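From: Thanakorn Phetsri
To: Kudbridge Film Society list
Date: Sep 5, 2024
Subject: Re: [kudfilm] Small films, first features, and is Nuchit worth the drive?

Hi all,

Somebody wrote a couple of days ago:

> I keep hearing about Nuchit but I can't tell if it's a
> thriller or a family drama. The trailer is no help. Also,
> does anyone know if it was really shot in one house? And is
> there any chance of it coming to Kudbridge, or do we have
> to go over to Wondatik again? My knees don't love that
> balcony.

I went last night, so let me have a go at this while it's fresh (and before I've read anybody else's opinion and started stealing it).

It's a family drama for the first 40 minutes and then it gets tense in a way I did not see coming. Two sisters are clearing out their father's house, there's a neighbor who keeps dropping by, and you slowly figure out that he's been told a different story from the one they have. That's all I'll say! The younger sister is terrific. The older one has the harder part and I went back and forth on her, but the scene at the bus stop won me over completely.

And yes, one house, more or less. The director did a Q&A afterward and said they had it for the whole shoot, apart from the bus stop and the market. She cut the first version way too long and then spent the winter getting it under control. I still think the wedding video goes on forever, but the man next to me was in tears, so what do I know.

The music is by the same duo who scored Jikau, if you remember that one from our spring season. Much quieter this time, mostly piano, and a really lovely song over the credits. Don't leave early.

As for Kudbridge, I asked at the desk and they said the distributor wants a minimum of 80 tickets for a single evening. We got more than that for Jikau, so I don't think it's crazy. If you'd come, reply to me and not to the whole list, please, or we'll all be buried again like in the parking thread.
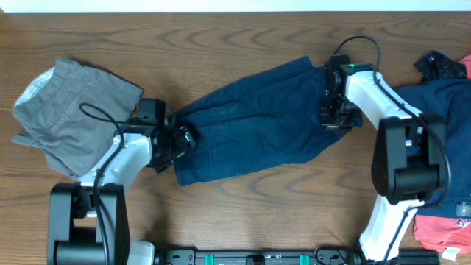

Issue 267

Knees: you can ask for the ground floor at Wondatik when you book. The seats on the left side near the front have the most legroom, and the sound is better down there too. They run it again through the end of September, early evenings only.

One more thing, does anybody still have my copy of the Jikau soundtrack? I lent it out at the spring party and I can't for the life of me remember who took it home. No rush, I'd just like to hear the two back to back.

Thanakorn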